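Learning to dye with onion skins (and everything else in the kitchen)

I have been saving onion skins since last fall. There's a paper grocery bag of them on a hook by the back door, and every time I peel an onion I walk across the kitchen and drop the papery bits in, and every time it makes me a little bit happy. The bag is now on its third filling. The first two went into the dye pot, and what came out of it is why I'm writing such a long post!

It started with a pillowcase. A plain white cotton one, worn soft, with a tea stain in one corner that had outlived every product I threw at it. I was going to cut it up for rags. Then I got talking to Elis Rowlands at the yarn swap, who was wearing the most wonderful mustard scarf, and when I asked where it came from the answer was "onions." I thought I'd misheard. I had not misheard. I went home and started reading, and I haven't really stopped.

So this is everything I know so far, which is still not very much, but it's more than I could find in one place when I began.

What you need

Very little, and that's the joy of it. A big pot that you will never cook in again (mine is stainless steel, from the thrift store, with a dent in the lid). A wooden spoon, same rule. A strainer. A kitchen scale. A bucket. Something made of natural fiber. And onion skins, the yellow-brown kind, as many as you can get.

Please do buy a separate pot. Onion skins themselves are harmless enough, but the stuff you use to make the color stick doesn't belong in soup, and once you get going you'll want to try other plants, and not all of them are things you'd eat.

Go by weight. For a good strong color I like half the weight of the fabric in dry skins, and equal weights if I'm feeling greedy. Skins weigh nothing, by the way. You look at a stuffed grocery bag and think you have enough to dye a bedspread, and then you put it on the scale and laugh. If you can't wait, ask at a grocery store. The loose skins at the bottom of the onion bin just get swept up, and the man in the produce section at mine handed me a bagful and didn't even ask what I wanted it for.

Wash it, then wash it again

This was my first big mistake. I thought my pillowcase was clean because it was, well, clean. I'd slept on it! But cotton holds on to a lot: waxes from the plant, softener, body oils, whatever the factory put on it. Dye can't get past all that, and you end up with patches.

The proper name for the fix is scouring. You simmer the cloth for an hour or two in a big pot of water with some washing soda in it, and then you look at the water. The first time I did this I nearly fell over. It was the color of weak coffee, and I'd had my face on that thing for years. I poured it away, scoured it again, and it came out paler, and after that it was ready.

If you're dyeing wool or silk, go much gentler. Lukewarm water, a little mild soap, no washing soda, no stirring like you're making jam. I felted a perfectly nice wool hat by being too keen. It would now fit a grapefruit.

The mordant part

A mordant is the thing that helps the dye hold on to the fiber. The usual one for beginners is alum, which you can get from dye suppliers. I weigh out alum at 15 percent of the weight of the dry cloth, dissolve it in a cup of hot water, add that to a bucket of warm water, and leave the fabric in overnight. Wear a dust mask when you're scooping the powder and keep it away from kids and pets.

Now, onion skins are full of tannins, and you do get color with no mordant at all. I tried it both ways on strips from the same old sheet. The plain strip came out a sort of toasty tan, very pretty, like the crust on bread. The alum strip was so much brighter that I held them up next to each other in the window and yelled for my sister to come and see. She came and saw. She has asked me to yell less.

A few people I've read online use soy milk first, which isn't a mordant exactly but gives the cotton a bit of protein for the dye to grab. I have a batch of that planned and I'll report back.

Making the dye bath

Put the skins in the pot, cover them well with water, and bring it up slowly. I keep it just under a simmer for an hour. The smell is fine – a bit like onion soup in the next room – but I open a window. Then turn it off and walk away. I leave mine overnight, and by morning the liquid is so dark it looks like cola. Strain out the skins and squeeze them to get the last of it. They can go in the compost.

Wet your fabric before it goes in. Soak it for an hour, so it's wet all the way through, and then lower it into the bath while both are warm. Bring the heat up gently and stay with it. You want the cloth to have room to move, and you want to move it, every few minutes, turning it over and opening out the folds. Anything that sits bunched against itself will dye unevenly there. (Unless you want that! More on this in a second.)

The color goes on fast. In the first few minutes you'll see a yellow, then gold, and after that it deepens so slowly you stop noticing. Remember it will look darker wet than dry. I give mine an hour over low heat and then let it cool down in the pot, because I'm always hoping for just a bit more.

Rinse in water that's close to the same temperature, keep going until it runs clear, and dry it in the shade.

What colors you get

This is the part I could talk about all day. Yellow onions with alum give you golds and warm ambers, and a really strong bath goes right over into orange. I didn't believe the photos of those oranges until I'd made one. Red onion skins are the moody ones. The bath looks like red wine and you think you're going to get purple, and then the cloth comes out olive or a soft brownish green. I love it, but it's a shock the first time.

A tiny pinch of iron turns everything darker and quieter. Gold goes to moss, orange goes to a deep brown. Go easy, though, and never use iron on a wool you love, as it can make the fibers brittle. And keep a separate spoon for it! Iron gets into everything. I had a run of drab napkins that made no sense at all until I worked out I'd been stirring with the iron spoon.

Your water matters too. Mine is hard and pulls everything toward the warm side. Elis has soft water and gets a clear, lemony yellow from the same onions, and we've started swapping scraps in the mail so we can compare. I have a shoebox of them now, each with a paper tag pinned on, and it may be my favorite thing in the house.

Folds, marks and happy accidents

For a long time I was chasing a perfectly flat, even color, the sort you'd get from a store. I read up on it, I stirred until my arm ached, I bought a bigger pot. And I did get there, more or less, and then found that the pieces I kept reaching for were the uneven ones. A color that's deeper and redder on one side and paler on the other looks alive to me, especially in a strong orange, when it's hanging in soft folds and the ridges catch the light.

Small dark spots are very common in home dyeing, too. A scrap of skin that slipped through the strainer will leave one, and so will a drop of iron, or undissolved alum. I used to fret over every one. Now I check whether it's somewhere I'd see it while wearing the thing, and if it isn't, I move on with my life.

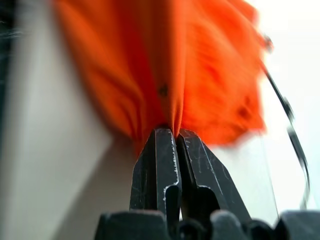 Will it wash out?

I get asked this more than anything else. Onion skin dye holds up nicely in the wash if you've scoured and mordanted well, but it does fade in strong sun. I wash mine cold, with a gentle soap that has no bleach or brighteners in it, and I dry it indoors. The pillowcase has been through the machine plenty of times since and it's a softer gold than it was, and I like it better.

Watch out for anything sour. Lemon juice and vinegar can shift the color on the spot, as I learned with a napkin and a plate of fish. You can use that on purpose, of course, painting it on with a brush, and that's on my list.

And don't put a freshly dyed piece in with your white shirts. I know. You know. I did it anyway.

What's next in the pot

Avocado pits! I have ten in the freezer, and they're supposed to give a dusty pink, which sounds so unlikely that I can't wait to find out. After that I want to try carrot tops, and then the black walnuts that fall all over the path behind the library, if I can get there before the squirrels. They're said to give a brown that needs no mordant and never, ever leaves your hands, so I'll be wearing gloves.

I'm keeping Sunday free for the avocados. If you've done them before, please leave me a comment and tell me whether you chop the pits or leave them whole, because I've read both and each side sounds very sure of itself.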